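Unit 6: Working Surfaces and Soft Light
Instructor: Mercedes Cuervo

Reading for this unit: the Ševčík packet, first half. Bring it to class, marked up.

Last week ended with hard light, where the source is small and the shadow has a sharp edge. Soft light comes from a source that is large compared with the subject. A window on a cloudy day is the usual case. The shadow still exists, but its edge spreads out until you can't say where it starts. 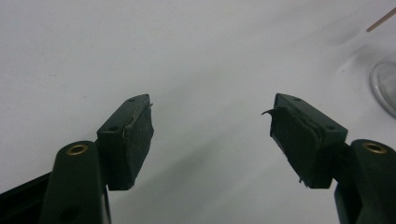
Two things control how soft a shadow looks: the size of the source and its distance. Move a lamp back and it acts smaller, so the edge gets harder. Students often get this backward on the quiz. A diffuser helps only if the light fills it. A small lamp pressed against a big sheet of paper lights a spot in the middle of the sheet, and that spot is your real source.

White surfaces

A white surface in a picture is rarely one value. It picks up color from walls, ceiling and sky, and it falls off with distance from the source. Painters learn to mix these grays early. Photographers tend to meter for the white and end up with a dull middle gray, so add exposure until the white looks right to you.
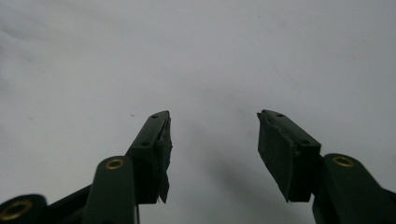 Fig. 2. Pale ground, slightly cooler toward the top.

Do not correct every color shift. A cool far side and a neutral near side can tell the viewer how deep the space is. Jarmila Šimek's still lifes, which we look at in the second hour, depend on this.

Glass

Glass is mostly drawn by what is behind it. On a white ground the body of a vessel nearly disappears and the rim and base carry the shape. To strengthen the outline, put dark cards to the left and right, just out of view. Lighting glass from the front gives you reflections of the lamp and little else. 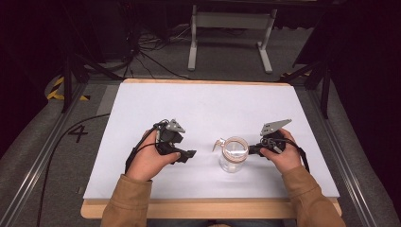
Assignment

Draw or photograph one plain object on white paper, first in hard light and then in soft. Keep the viewpoint the same. Label the source and its distance on the back. Hand in both at the start of the next class.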